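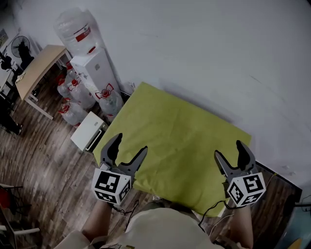

図3 作業台に斜めに広げた黄緑色の布。奥は白い壁、左奥に給水器と水の容器。

4.2 布を広げる段階と作業台まわりの配置

本節では、布類の折り畳みのうち、最初の「広げる」段階を扱う。折り畳みの研究では折り線の位置や手順の数が論じられることが多いが、聞き取りに応じた人の多くは、畳みにくさの理由として折り方よりも広げ方を挙げた。台の上で布がどの向きに置かれ、どの程度しわを残しているかによって、次に手をかける角が変わるためである。

対象としたのは、居室や事務室の一角に置かれた机での作業である。専用の畳み台は用いず、ふだん別の用途に使われている机をそのまま使った。記録した作業は全部で93件であり、このうち31件では、布の辺が机の縁と平行でない状態のまま折り畳みに移っていた。以下ではこの置き方を「斜め置き」と呼ぶ。

図3は斜め置きの一例である。布はほぼ正方形の大判で、角の一つが壁の方を向いている。表面にはわずかにしわがあるが、大きな重なりはなく、折り始める前の状態としては標準的な広がり方に分類した。作業者の両手は布の左下の縁と右の縁の近くにある。この配置では、手前の二辺には手が届きやすい一方、壁側の角は体から最も遠くなる。

斜め置きには二通りの処理が見られた。一つは布全体を回して机の縁に合わせてから折る方法、もう一つは向きを変えずに手前の角から対角に折る方法である。前者は仕上がりの辺がそろいやすいが、回す途中で新しいしわができることがある。後者は手数が少ないものの、最初の折りが三角形になるため、四角く仕上げるには途中で折り直しが必要になる。Campbellは予備調査の覚え書きの中で、後者を選ぶ作業者は壁際の机に多いと指摘していた。今回の記録でも同じ傾向があったが、机の奥行きがそろっていないため、壁の影響だけを取り出すことはできなかった。

布の色についても触れておく。黄緑色のような明るい無地の布は、白い壁を背にしても輪郭を見分けやすく、角の位置の判定で記録者間の不一致が少なかった。これに対し、白や生成りの布では、壁側の角をどこと見るかで判定が分かれた。不一致のあった記録は、HawthorneとLemieuxが別々に見直し、協議のうえで一つに定めた。

机の周囲の物も、作業姿勢に関わる要素として書き留めた。図3では、壁際に白い給水器が立ち、上に透明な大型ボトルが逆さに据えられている。その足元の床には、赤いキャップなどの付いた透明な水の容器がまとまって置かれている。こうした床置きの物が机の脇にある部屋では、作業者が机の横へ回り込んで奥の角を直すことは少なく、正面から腕を伸ばして済ませる例が目立った。聞き取りでは「横に回るのが面倒」という答えのほか、「手前だけそろえば十分」という答えもあった。物の配置と作業者の習慣は重なっており、両者の寄与を分けるには、同じ部屋で配置だけを変えた比較が必要である。

なお、机の上の小物は、布に触れているか、布の下に入り込んでいるものに限って数えることとした。図3の布の上側の角付近に見える白い小さな物は、布との接触が確認できないため集計に含めていない。

以上から、広げる段階の記述には、布の向き、しわの程度、壁側の角までの届きやすさ、机の脇の通りやすさの四項目を用いる。次節では、この四項目と折り直しの回数との関係を述べる。

お問い合わせ:Carska 生活作業研究室 編集係 | © 2007 Carska | ページの先頭へ戻る

コメント(3件)

Sheldon Carrier
斜め置きの定義ですが、机の縁との角度に下限はありますか。少し傾いただけの布も31件に入っているのか気になりました。

Noémie Lemieux
角度は測っていません。記録者が見て平行でないと判断したものをすべて含めています。付録の記入要領に書き足します。

Bradley Fairclough
うちの机も壁につけてあり、シーツはいつも三角から折っています。奥の角はだいたいずれたままです。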